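Rewriting our house rules for tube handling on the arm this week. Old doc was from November and half of it was wrong. Dumping the draft here, yell if something's dumb

1/ One tube in the fingers at a time, held upright, liquid low in the glass. If it's filled past the lower half it doesn't go on the arm. We use food dye for practice runs and the same rule goes for dye. People get sloppy with dye

2/ Open containers near the wrist. A beaker with no lid next to a moving wrist is the thing I argue about most. Draft says you either move it or you add it to the keep-out zones before the run. The cable loop counts as part of the arm!! measure from the cable
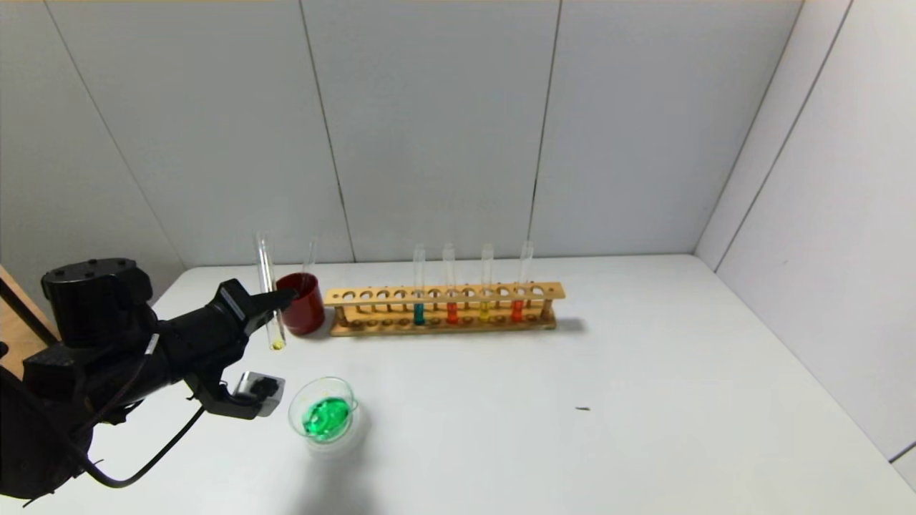
3/ Speed. Slow mode any time glass is in the grip. Full speed only with empty fingers and only on the paths we signed off. Cedbridge runs theirs faster, fine, they have a cage and we don't

4/ Fingers open all the way before backing off a rack. Then stop. Wait 2 seconds, look at the wrist view, then move. I know it's slow. Over 400 cycles it adds up and I still want it in

5/ Pads. Check the bumpy grip pads before each session, specks and fluff get in there and stay. Wipe, dont blow on them. Write it in the log even if you found nothing
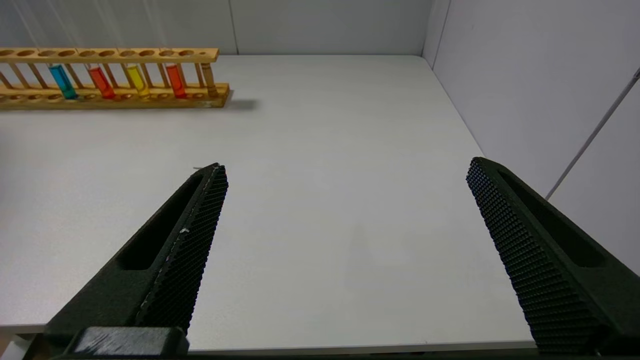

Tomás Mac Suibhne replied that the pad check should be tied to cycles and not sessions, because a session at his place can be 5 minutes or all day. Fair. Changing it to every 90 cycles plus start of day. Thanks Tomás

6/ Rack goes in the same spot each time, tape marks on the table if you have to. Nobody nudges it by hand while the arm is live. If it got bumped you stop, re-teach the position, start agian

7/ Clear the table in front of the rack before any open-finger move. Cups, beakers, pens, your phone. If the script doesn't know about it, it shouldn't be there 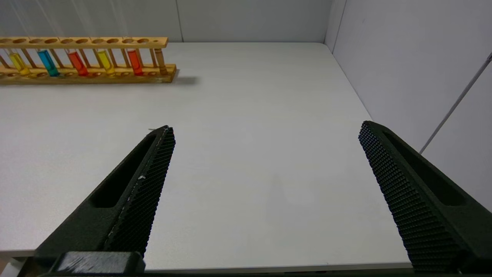
8/ Who can hit resume after a stop. Only the person who looked at the bench. Not whoever is closest to the keyboard – we've had that twice on the Treker job

9/ Still open: what to do with a tube that's been dropped back in at a tilt. I say pull it by hand with power off. Sheehan lets the arm re-grip once. Not sold on that, want to hear from people who've tried it

Draft goes in the shared folder tonight, comments in the margin pls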